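Minutes of the Zudcombe Community Supper Club, regular meeting, November

The meeting came to order a little after 7:30 p.m. in the upstairs room, once everyone had found a chair and a cup of tea. The chair gave a very warm welcome to the two new members from Brarow and thanked them for coming over the hill road in that rain.

Minutes of the previous meeting were accepted with one correction: the soup at the fall supper was squash and not carrot, as its maker kindly pointed out.

## 1. Money matters

Our opening balance was $1545. The fall supper brought in $800 at the door, our best showing in quite a while, and there was a good deal of happy murmuring at this. Against that we have the hall rent of $700, paid in full to Tredomier Hall, and almost $200 for groceries, with one receipt still to come. A member asked whether the hall might consider a lower rate for the winter months, and it was agreed we would write and ask nicely.
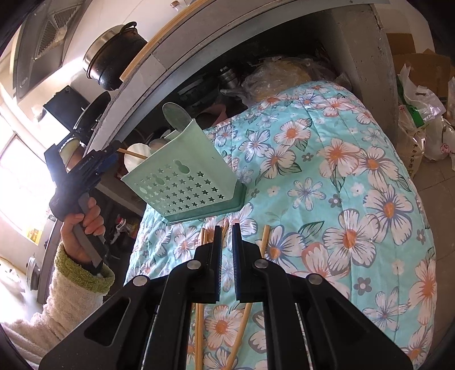 ## 2. The winter supper

A long and cheerful discussion. Noodle soup was favoured by most, with a meatless pot on the side, and the bakery at El Fassi has offered buns at cost if we order a week ahead. Doors will open at 5:30 p.m. so that families with little ones can eat early and be home for bedtime.

There was some back and forth over whether to have one sitting or two. Those who remembered the lineup down the stairs last winter spoke strongly for two, and the motion for two sittings was moved, seconded and carried. Tickets will be sold at the door and at the Brarow library desk, if the library is still agreeable.

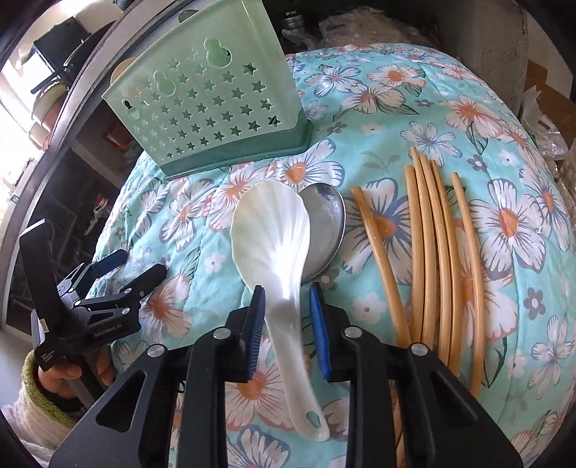 *Utensil holder and white soup spoon, on the flowered quilt.*

## 3. Rides and parking

The lower lot at Tredomier Hall will be closed while the drain is dug up, so neighbours are asked to share cars wherever they can. A sign-up sheet for rides went around the table and came back nearly full, which was lovely to see. Anyone who needs a lift from the Brarow side should put their name down by the end of the month.

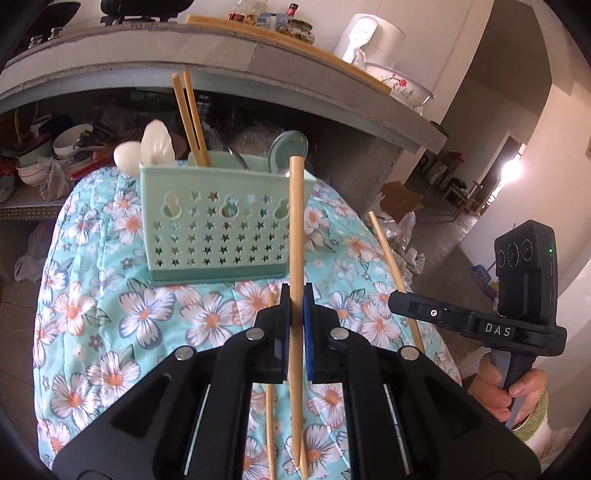
Next we turned to what people ought to bring from home, as the hall cupboard is short of nearly everything but dinner plates. Bowls and cups should have a bit of coloured tape on the bottom so they find their way back to the right kitchen. Chopsticks and spoons will go at the end of the serving table, and a pale green basket with star-shaped holes like that one would do nicely for holding them, if members have something of the sort to lend. Forks will be put out too, for those who prefer them.

## 4. Other business

The big kettle is still leaking at the tap. It will be looked at before the supper, and failing that we shall borrow one.

The meeting wound up at 9:10 p.m., with date squares. Next meeting same room, same time, and please use the side door.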